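4.2 Versuchsaufbau und Datenerhebung

Die Evaluation erfolgte am Standort Sturnelitz an einer Tischzelle mit fest montierter Deckenkamera. Für das Training des Verfahrens Dalen standen über 2.000 Demonstrationen aus 18 Aufgaben zur Verfügung; 17 davon gingen in die Auswertung ein. Je Aufgabe wurden 80 Versuche durchgeführt – ohne manuelle Korrektur der Startlage.

Abb. 3: Tischzelle in der Draufsicht mit Roboterarm, Sieb, Tasse und Miniofen.
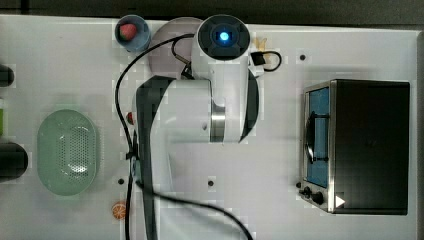
Verdeckungen durch den Arm wurden bei der Annotation gesondert vermerkt und in Abschnitt 4.3 getrennt ausgewertet.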